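Wikska - Small Things by the Door

Welcome! Wikska is a collection about the stuff that piles up near a front door: gloves, shoes, and the boxes they're supposed to live in. Shengli Meng and I have been building it since May, and I still get excited every time we add a new pair.

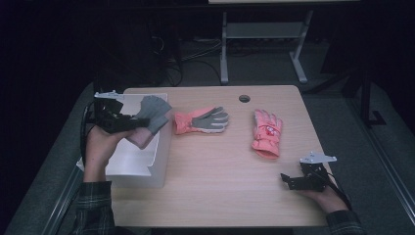
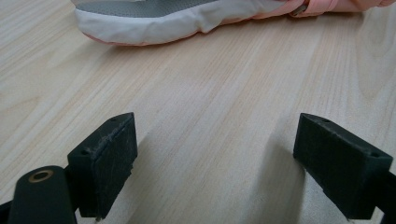
Gloves are my favorite part of this set. They flop, they fold over themselves, and a knit one behaves nothing like a padded one. The pink and gray ones go into the white box with the open top, and the cuff likes to hang over the front if you pick the glove up by the wrong end. Shoes are a whole other game - a soft white sole with creases in it looks different from every side!

What's in the folders

gloves: knit and padded, sorted by color
shoes: sneakers only for now
notes: 4 text files, one per tidying style

Known gaps: no boots, no scarves, and the labels in Brorberg still mix up left and right. Fixing that is next.

Version 2, updated 3/4/22. Questions about labels go to Fulgencio Marín, and new glove suggestions are welcome from anyone.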